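Reviews > Furniture > Small Tables and Chairs

Kikanero chair and lattice table: patio furniture that came indoors

4 min read

9 Aug 2023

I bought patio furniture for a room with no patio, and I'd do it again (mostly). Our workspace is one long open room with big windows down the side and a shiny tiled floor, and for ages the only seats in it were gray plastic chairs on skinny black legs. They're fine. You can wipe them down and forget about them. But I wanted a seat by the windows that felt a bit less like a waiting room, so in July I ordered the Kikanero set: the round-seated chair with the flowery cushion, plus the square metal table with the diamond lattice top.

The chair was $100 and the table was $200, which tells you where the weight is. Everything arrived in two boxes from Dahlgren, who were perfectly nice on the phone when I called to ask which bag of screws went with which box (they look identical and the labels are on the inside, why??).

I put the chair straight in front of the white table under the windows, facing the trees, and that's where it's been happiest.
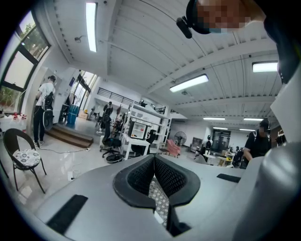 The chair

First impressions: it's smaller than it looks online and a lot prettier. It's a dark wicker style with thin curved legs, and the cushion is round and white with a gray flower print. I was braced for the print to be fussy, but it's soft enough that it gets along with all the white furniture we already have. Next to the gray plastic chairs it looks a little dressed up, like it's going somewhere after work.

Comfort is good for a coffee, good for a phone call, okay for a longer stretch. The cushion is firmer than I expected, and I like that. What I don't like is that it slides. There are ties in the bag, but they're short, and the bow I managed on my first try came undone the same afternoon. I redid it as a knot and it's stayed put. I also stuck felt pads on the feet right away, as I do with anything that's going to live on tile, and those were not included. For a hundred bucks, throw in four felt dots, Kikanero!

The cushion cover zips off, thank goodness. White fabric in a shared room is asking for trouble. I've washed it once, cold, and the print came through looking the same. It took forever to get back over the foam though, and I had to lie on it to get the zipper closed.

The table

So this is the one I have feelings about. It's square, it has a dark metal frame, and the whole top is open diamond lattice. On a real patio that makes perfect sense, you want the rain to go somewhere. Indoors it means anything thinner than a finger will try to leave through the top. Pens, obviously. Paper clips. I lost a tiny screwdriver bit through it and spent ten minutes on my hands and knees. 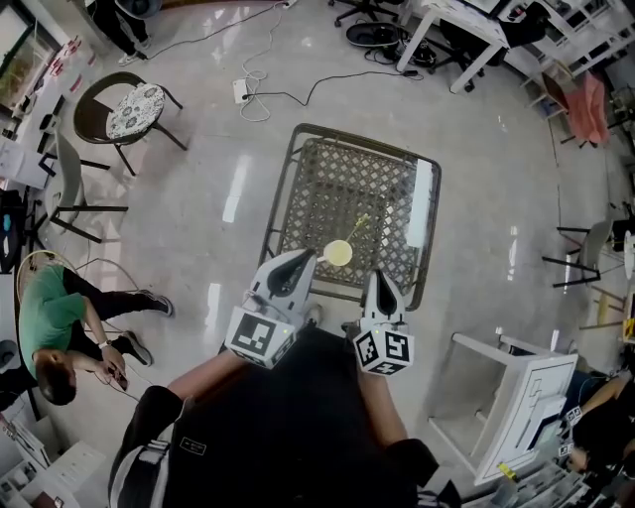

A small cup with a good flat bottom sits on it just fine, and so does a laptop or a plate. Tall skinny glasses make me nervous, so I put those on the white round table and don't think about it. If you want to write on the thing you need a board or a big book underneath, or your handwriting goes over every ridge.

What I love is how sturdy it is. I've leaned on it with my full weight, shoved it around, piled boxes on it, and it doesn't wobble. Our old Jurkis folding table used to shiver if you typed too hard. You can walk all the way around this one too, so a couple of people can use it at once without bumping elbows.

Putting it together took me 30 minutes with the little wrench in the bag. Go finger-tight on all four legs first and then tighten everything at the end. I did the first leg all the way and had to back it out again when the opposite corner wouldn't line up.

Cleaning is the one real chore. Crumbs fall through to the floor, great, I can sweep those. Dust, though, sits in every single corner of every single diamond. A flat cloth does nothing. I use an old dish brush and then a damp rag, and I do it less often than I should.

Would I buy them again?

The chair, yes, and I'm eyeing a second one if the price drops. The table I'd buy again for a spot where people set down cups and lean on things. For a desk, no way. I looked at the Protar table with the solid top before ordering, and it was $37 more, and if you do a lot of small fiddly work I think that's money well spent.

Chair: 4 out of 5, losing one for the short ties. Table: 3 and a half. I did eventually find the screwdriver bit, by the way. It was under the white cart.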